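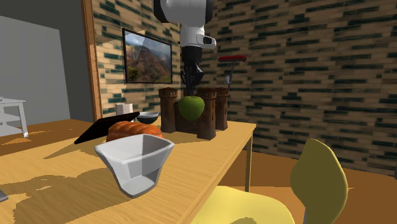
The apple-and-castle task in simulation, with the gripper above the apple.

Simulated trials: what the Skarnov hand did and did not show

Mar 31, 2026

Rivdale has now put the Skarnov multi-fingered hand through 1,086 simulated grasps, and the headline number going about the building is a good one. I would ask everyone to hold off on the champagne. A simulator is a generous judge, and ours is more generous than most.

The apple task is the one people keep asking for in demos. A green apple is set down among the towers of a toy castle and the arm has to come in from above, close its fingers and lift without catching the walls. On paper it is a fair test of whether several fingers earn their keep over the plain two-jaw Jurkport gripper we have used up to now. The Skarnov did come out ahead. It also failed 245 times, and most of those failures were fingertips clipping a tower on the way in, where a slimmer gripper would have had room to spare.

Then there is the matter of friction. The apple in the simulator has one friction value all over, stem to base, and it never bruises. When we lowered that value by a modest step the gap between the two grippers shrank to almost nothing. I can't say which setting is closer to a real apple, and neither can the supplier, whose leaflet is silent on the point.

The camera on the arm is a separate worry. It sees well enough on the approach, but once the fingers start to close they block much of the view of the fruit, and the controller is left working from its last good guess. The Macaraeg controller copes with this better than our old one – it slows down instead of pressing on – though it added about 3 seconds to each attempt. Anyone hoping to use it on a packing line should do that sum before getting excited.

We also tried the bread and the white pitcher from the same table. The bread was easy for both grippers. The pitcher was easy for neither, and I would like to see that result in the next set of slides alongside the apple.

Real hardware arrives in April on a short loan. The plan is 7 objects, both grippers and both controllers, with the friction question first on the list. Until then, please don't quote the simulated figures to customers as if they were measured on a bench.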